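Cerken ships Plorken phono preamp, opens February preorders

12/12/2025 - Cerken today announced the Plorken, a small phono preamp for people who own a turntable and a pair of powered speakers and not much else. Moving magnet and moving coil. One switch on the back picks between them.

First units go to dealers this week. Direct preorders open in February. 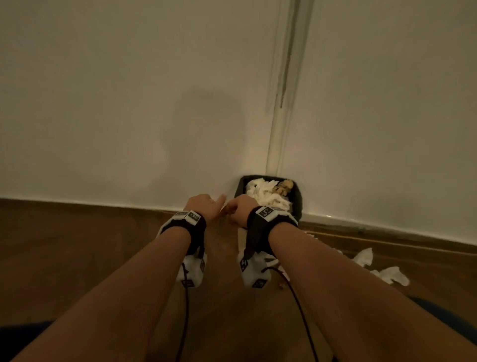
Gain is 41 dB in the MM setting. Metal case, external power supply, RCA in and out, ground post. No app, no Bluetooth. "We kept getting asked for a plain box that's quiet," said Lurdes Fonseca, product lead. "So thats the box."

Paper held just above the floor. 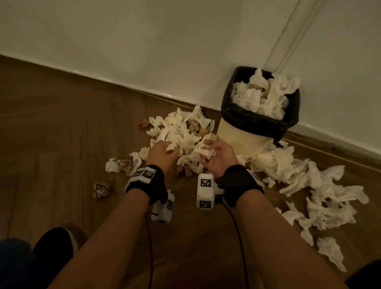 Tissues in both hands, with more on the floor.

Joaquim Meireles handled the circuit, his second for Cerken after the Graton headphone amp. Same power supply as the Graton, so owners can swap them.
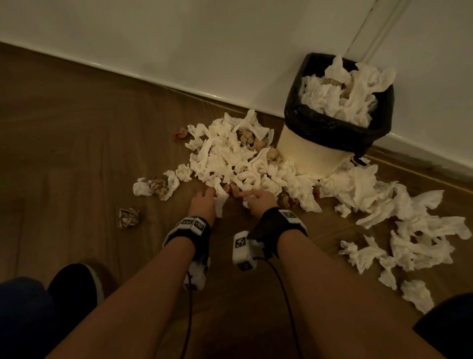 Does it work with a turntable that has a built-in preamp?
Only if the built-in one can be switched off. Check the back of the deck first.

Dealer demos start at Acuña, 10 seats per session, call ahead. Retrun window is 30 days.

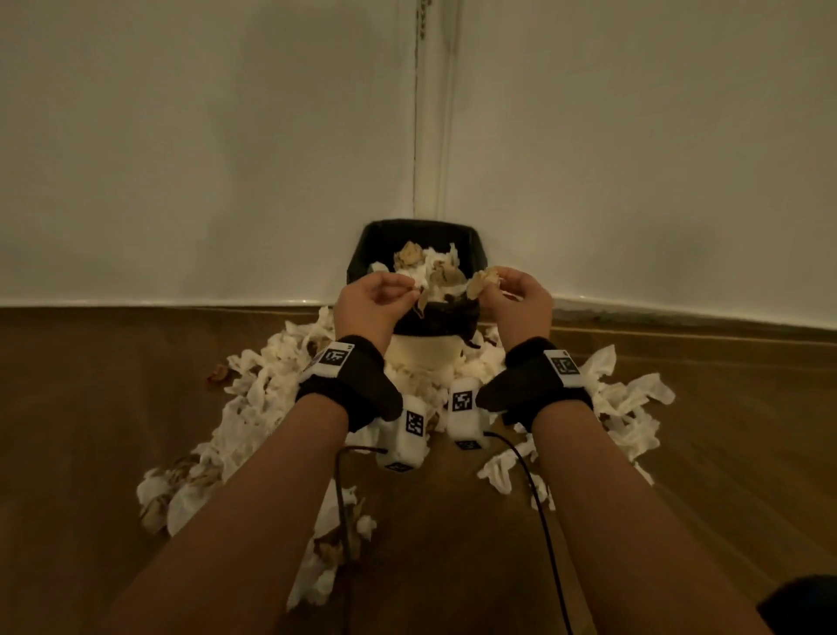
How long is the warranty?
Cerken covers parts and labor for 2 years from purchase. Keep the receipt.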